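Home and Table Studies | Working Papers

4. The tray as a place to set a meal

4.1 Why a tray at all

We came to trays late, and we came to them with real delight. The first part of this study dealt with full tables, where a plate, a cup and a set of cutlery can drift a long way from where anyone would want them. On a tray the same few things have to share a small field with a rim around it. Every choice shows. A cup moved a little to the left takes room from the plate, and a fork laid at a slant can make it hard to fit the spoon in at all. For people who care about how a meal gets laid out, this is a wonderful thing to watch!

The tray settings in this section come from the Kakel part of the project, in which 40 people set the same small meal several times over. Each person was given a tray, a plate, a cup, a fork and a spoon, and was told only that somebody was going to eat from it. We gave no drawing and no model setting. The full set of trials came to 200, and we kept all of them, including the ones in which a person changed their mind halfway and started again.

4.2 Order of placing

Our strongest interest was in what goes down first. Etiquette guides mostly start from the plate and work outward, and we expected to find the same habit on the tray. Many people did begin that way. A good number, though, went to the corners first, giving the cup the far right corner and the fork the far left one, and left the middle open until last. We call this "corner-first" setting, and it became our favorite pattern in the whole study. It treats the rim as a guide. Once the upper corners are spoken for, the plate has an obvious home and the spoon can be fitted in with hardly any thought.

Figure 3 shows a corner-first setting at an early point, with the fork and the orange cup both held over the upper corners of the blue tray. The spoon and the round plate are still on the wooden tabletop, the spoon to the left of the tray and the plate toward the lower right. 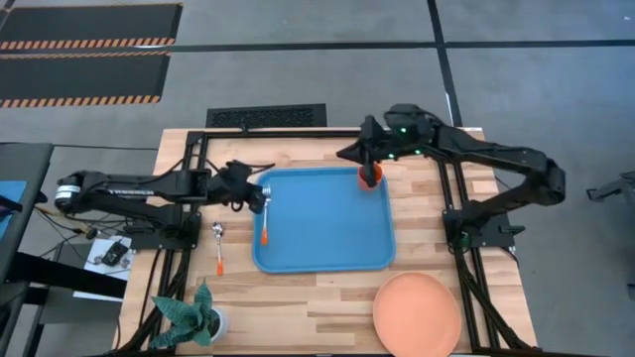 Figure 3. Corner-first setting on a rimmed tray: fork at upper left, cup at upper right, middle left open.

Adetti, reading an early draft, objected that corner-first setting might have more to do with carrying than with eating, and that a person who plans to walk with a tray will always want the cup settled before anything else. We think this is a very good point. It also fits something we had noticed and had no name for, that the people who talked about stairs or doorways while they worked were often the ones who fussed longest over the cup. Our instructions said nothing of walking, so we cannot pull the two motives apart with the trials we have. A later round, with one group told to carry the tray and another told to leave it in place, would help a great deal.

4.3 Where the fork and spoon end up

Cutlery turned out to be the liveliest part of the work. On a full table the fork and spoon have the whole length of the place setting to lie along. On a tray they compete with the rim, and people solved this in ways we had not thought of. Most laid them straight up and down, on one side of the plate or split between the two. In 9 trials the fork and spoon went side by side along the near rim, handles to the right, and in 7 they were put on the plate itself, which frees up the whole tray and looks very neat until the food arrives.

We were charmed by how firmly people held to these choices. Someone who began with the fork on the left nearly always put it there again, even when the plate had been set so far over that the fork had to be squeezed against the rim. The spoon was far more of a wanderer. It was picked up last in many of the trials, and it went wherever there was room, at times in a different spot on each attempt by the same person.

4.4 Color and the finished tray

Tolentino trays are sold in several colors, and we had wondered if a strong contrast between tray and tableware would change how people worked. Orange handles on a blue ground are very easy to see, and we had guessed that gaps and slants would be fixed more often there than on the pale Cundel trays used in the pilot. The difference was small, and it ran the way we hoped only for the fork. We report it here with some care, as the pilot trays were also a little narrower, and a narrow tray pushes things straight by itself. The measurements for both kinds of tray are given in Section 5, together with the rules we used for deciding when a fork counted as straight.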